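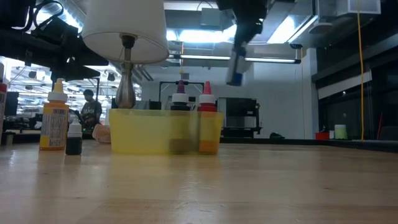 Con más datos se arregla, escribió Meinir Pumphrey en los comentarios de mi entrada de febrero, y añadió que yo llevaba dos años buscándole pegas a una curva que no paraba de subir. Le contesté deprisa y mal. Intento ahora hacerlo con más calma, después de pasar varias tardes en el taller de Totley viendo cómo se graban los ejemplos con los que se entrena el sistema.

La curva sube, eso no lo discuto. En Redholm, que es como llaman al proyecto de meter y sacar botes de una cubeta, hay ya 2.267 episodios guardados. Lo que discuto es qué hay dentro de esos episodios. Un episodio es una persona que maneja el brazo a distancia, completa la tarea y pulsa un botón para decir que ha salido bien. Si ha salido mal, pulsa otro y se borra. Pregunté cuántos se borraban y la respuesta fue que no se apunta. Me parece una barbaridad. El fallo es lo que más me interesaría conservar: la pinza que llega torcida, el tapón acabado en punta que se escurre, el operador que retrocede y lo intenta por el otro lado. Todo eso va a la basura y luego nos extraña que el modelo, cuando se equivoca un poco, no tenga ni idea de cómo volver.

Meinir dirá que hay variedad. Y la hay, de cierta clase. En la mesa conviven una cubeta amarilla translúcida con dos botes de pie, uno de boquilla magenta y otro de boquilla roja, un bote alto anaranjado, un cuentagotas oscuro, una lámpara de pantalla blanca. A primera vista parece un escenario generoso. Pero pasé una tarde entera comparando grabaciones y encontré 18 colocaciones distintas. Las demás son esas mismas con un par de centímetros de diferencia. El cuaderno de instrucciones dice «variar libremente la posición de los objetos», y a la gente que repite un gesto durante horas se le puede pedir que varíe libremente, pero acaba poniendo las cosas donde le resulta cómodo cogerlas. Yo haría lo mismo. De hecho lo hice: me dejaron grabar un rato y, al revisar lo mío, todos los botes estaban a la derecha.

Luego está el asunto del amarillo. Un líquido naranja visto a través de una pared amarilla no tiene el mismo color que visto sin ella, y uno pardo menos todavía. Para nosotros es una tontería, sabemos que el bote sigue siendo el mismo bote. Al sistema habría que enseñárselo con ejemplos de las dos cosas, el mismo bote dentro y fuera, con luces diferentes. Busqué esas parejas en el conjunto. Encontré 2. En los papeles de Rainer, el modelo que se alimenta de todo esto, se habla de «robustez frente a recipientes translúcidos», y me gustaría saber de dónde la sacan.

La prueba que más se enseña es la de Postthorpe, donde el sistema hizo 353 intentos con un porcentaje de éxito muy bonito. Leí la nota metodológica, que está al final y en letra pequeña. Los intentos se hicieron con los mismos botes, la misma altura de mesa y hasta tres oportunidades por intento. Con tres oportunidades yo también enhebro agujas.

No digo que haya mala fe. La gente que graba es paciente y cuidadosa, más de lo que yo sería, y el trabajo es muy aburrido – esto tampoco se cuenta en las presentaciones. Digo que el número de episodios se ha convertido en la cifra que se enseña al que paga, y que una cifra así empuja a grabar lo fácil. Un episodio difícil ocupa el tiempo de cinco sencillos y en la gráfica vale uno.

Así que, Meinir, te propongo un trato. Que durante un mes se guarden también los fallos, con una línea escrita por el operador sobre qué ha pasado. Que las colocaciones las sortee un programa, aunque queden incómodas. Y que los botes de la prueba los traiga alguien que no haya estado en las grabaciones. Si la curva sigue subiendo igual, lo escribo en este mismo blog y retiro la entrada de febrero, incluido el párrafo sobre las gráficas sin eje, al que tengo bastante cariño.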